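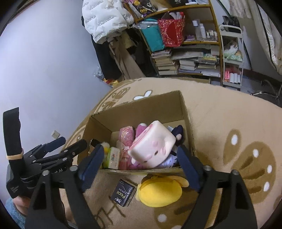
Toy box pickup, both hand-held grippers, bedroom station.

Triltdale > Equipment Care > Gripper Checks

Wednesday check, gripper no. 19, after the pinch report

- Pivot screws: snug now. One had backed out on the left finger, bless it, and that was our fault.
- Blue pads: no tears that I could find, though I'd love a second pair of eyes on the ribbing.
- Strap: fine.
- Closing force: FAIL. It snapped shut at cycle 693, so please keep your fingers well clear until the new spring comes from Dedum.

Filed under: Faults & Near Misses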